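티켓 제목: 객실 정리 작업, 시뮬레이션에서 소품 집기 단계 자꾸 멈춤
상태: 진행 중
등록일: 2026년 1월 10일
담당: Nisreen Nseir (Kestham 운영지원)
관련: Mernard 작업 스케줄러, Zulside 객실 모델

안녕하세요, 니스린입니다. 지난번 티켓은 너무 길어져서 새로 팠어요. 앞 내용 안 읽으신 분들을 위해 짧게 쓰자면, Villanueva 숙소 쪽 객실 정리 일부를 자동화하려고 시뮬레이션으로 먼저 돌려 보는 중이고요, 저는 원래 객실팀에서 교대표 짜던 사람이라 로그 읽는 건 아직 서툽니다. 이상한 말 쓰면 그냥 고쳐 주세요!

증상부터요. 어젯밤에 30회 돌렸는데 19회는 끝까지 갔고 5회는 집기 직전에 대기 상태로 들어가서 안 나왔어요. 나머지는 제가 설정 바꾸느라 중간에 끊은 거라 빼고 봐 주세요. 대기로 빠진 건 전부 탁자 위 토끼 장식 차례였습니다. 에러 코드는 없고 스케줄러에는 그냥 "확인 대기"라고만 떠요. 누구 확인을 기다리는 건지가 안 나와서 한참 헤맸네요.

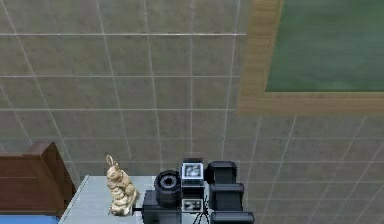 일단 해 본 것들 적어 둘게요. 스케줄러 재시작했고(효과 없음), 객실 모델 다시 불러왔고(역시 없음), 대기 시간 제한을 36초로 줄여 봤어요. 이건 좀 달라졌는데, 멈추는 대신 그 물건을 건너뛰고 다음으로 넘어가더라고요. 근데 건너뛴 물건을 완료로 찍어 버려서 더 곤란해요. 화면만 보면 다 정리된 방인데 가 보면 아닌 거잖아요. 객실팀이 제일 싫어하는 게 이거예요. 그래서 원래대로 돌려놨습니다.

추가 (점심 지나서)
로그를 위에서부터 다시 읽다가 물건 목록에 "담당자" 칸이 있는 걸 이제야 봤어요. 토끼는 이 칸이 예전 교대표 기준으로 돼 있네요. 작년에 제가 만든 표요... 그때는 깨지기 쉬운 물건은 오전조 조장이 한 번 보고 나서 옮기는 게 규칙이었고, 그게 스케줄러로 그대로 넘어온 것 같아요. 지금은 오전조 조장 자리 자체가 없어졌으니 아무리 기다려도 확인해 줄 사람이 없는 거죠. 아직 제 추측이라 Mernard 쪽에서 한번 봐 주시면 좋겠어요.

이왕 쓰는 김에 객실팀 얘기도 남길게요. 자동화 들어오면 방 도는 시간은 줄겠지만, 예외 처리를 누가 하느냐가 아직 안 정해졌어요. 예전엔 애매한 물건이 나오면 옆 사람한테 "이거 어디 둬?" 하고 물어보면 끝이었거든요. 이제는 그 질문이 전부 대기열로 들어오고, 대기열은 지금 저 혼자 봅니다. 제가 쉬는 날엔 어떻게 되는지 다들 물어보시는데 저도 답을 못 드리고 있어요 ㅠㅠ
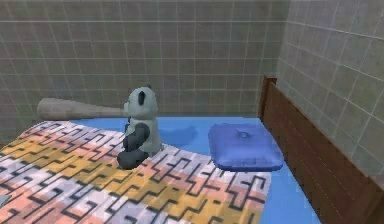
침대 쪽 작업은 따로 확인했고 대기로 빠진 기록은 없습니다. 다만 이쪽은 순서가 마음에 걸려요. 스케줄러가 베개를 먼저 처리하고 이불을 나중에 처리하게 돼 있는데, 손으로 할 때는 위에 있는 걸 다 내려놓고 이불부터 펴요. 안 그러면 두 번 일하게 되거든요. 객실팀 두 분한테 보여 드렸더니 둘 다 보자마자 그 얘기부터 하셨어요. 급한 건 아니니까 별도 티켓으로 빼 주셔도 됩니다.

요청 사항
1. "확인 대기"에 누구를 기다리는지 이름이나 역할이 같이 뜨게 해 주세요.
2. 시간 제한으로 건너뛴 물건은 완료 말고 보류로 표시해 주세요. 이건 진짜 꼭이요.
3. 예전 교대표에서 넘어온 담당자 값, 제가 직접 지워도 되나요? 수정 권한은 있는데 다른 방까지 같이 바뀔까 봐 손을 못 대고 있어요.
4. 침대 작업 순서는 객실팀이랑 먼저 얘기하고 정했으면 합니다.

추가 (퇴근 전)
복사본 하나 만들어서 토끼 담당자 칸만 비우고 다시 걸어 놨어요. 결과는 내일 아침에 보고 댓글로 올릴게요. 2월에 교대표가 또 바뀔 예정이라 3번은 그 전에 답 주시면 정말 감사하겠습니다. 대기열 알림은 당분간 제 쪽으로 계속 보내 주세요.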